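# "The work changed before the jobs did": automation in the Flitdale kitchens

Flitdale supplies chilled and steamed meals to hospitals, residential colleges and a number of aged care homes. In December the company completed the first stage of an automation program at its Bonumwood kitchen, where robotic arms now share the packing and steaming benches with staff. Malte Böttcher, who manages operations at the site, and Ngaio Stubbs, a bench supervisor and workplace delegate, agreed to discuss what the program has meant for the people employed there. They were interviewed separately.

Mr Böttcher has been responsible for the program from the outset. He describes its purpose in plain terms. "We had a labour problem in one part of the building and not in the others," he said. "People were willing to cook. They were willing to drive. They did not want to stand at a bench for a whole shift moving small pieces of food from one place to another, and I could not blame them for that."

The Bonumwood kitchen employs 388 people. Before the program began, the figure was 367. Mr Böttcher attributes the increase to new supply contracts and is careful not to credit the machines with it. "I would not want anyone to read that number and conclude that robots create jobs. We won work, and we needed people to do it. What I can say is that no permanent position was removed."

Ms Stubbs confirmed that undertaking, which was put in writing at the request of staff. She added that it did not settle every concern. "The work changed before the jobs did. Your title was the same and your pay was the same, but you came in and the thing you were good at was being done beside you by an arm. Some of our people had been proud of their hands for a long time."

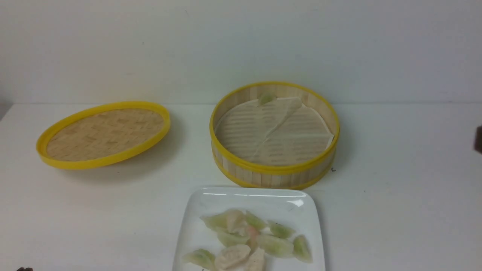
*Reading time: 3 minutes*

Dumplings were among the first foods chosen for the program. They are soft, they stick to one another, and a wrapper that tears must be thrown away. The task of lifting each one from a plate and setting it in a lined bamboo steamer had been regarded by many on the benches as unsuitable for a machine.

"I was one of those who said so," Ms Stubbs recalled. "You have the green ones and the pale ones together in a pile, one half on top of another. A person looks at that and knows which to take first. I did not think it could be taught."

The teaching was carried out largely by bench staff. Under an arrangement negotiated with Adier, the firm that installed the equipment, experienced workers guided the arms through each movement and corrected them when they gripped too hard or let go too early. Almost 500 hours of paid time were set aside for the purpose. Ms Stubbs considers this the most important decision of the program.

"They asked the right people. An engineer can tell you how far the arm reaches. He cannot tell you to leave a gap between dumplings so the skins do not join up in the steam."

Both agreed that the new arrangement has its own burdens. Staff who once filled steamers now oversee several benches, clear faults and check finished trays. Ms Stubbs said that sore wrists are mentioned less often at shift meetings, while tiredness of another kind is mentioned more. "Watching is work. You cannot let your mind wander the way you could when your hands knew the job. We asked for shorter turns on the benches, and we got them after some argument."

Mr Böttcher accepted the criticism. "We planned the training for the machines very thoroughly. We planned the rest breaks for the people poorly, and that had to be repaired."

Questions of pay remain open. Supervising staff have asked for a higher classification, and an outside adviser, Bhardwaj, has been engaged to review the duties now attached to each role. Mr Böttcher declined to comment on the likely outcome. Ms Stubbs was less reserved. "If you are responsible for what the arm does, that is a skilled job, and it should be written down as one."

The second stage of the program will extend to tray sealing and labelling. Staff have been offered places on the planning group, and Ms Stubbs has put her name forward.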